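4.2 Gripper maintenance, Ruvby cell

The left finger began to slip after 1,893 cycles. We took both fingers off, cleaned the mounts and tightened the screws again. The wrist cable had worked loose in January, so we gave it a longer loop and checked it every 40 cycles. 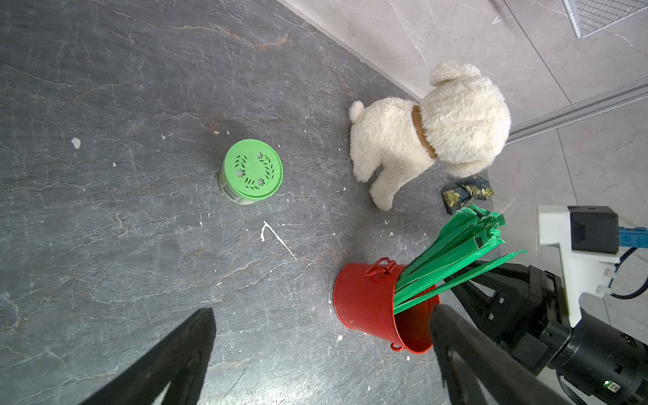
After the repair we homed the arm, ran the two test routines from Section 3 and logged the finger offsets. The count stood at 3,646 when we closed the log. The spare screws are in the Tikaretti drawer.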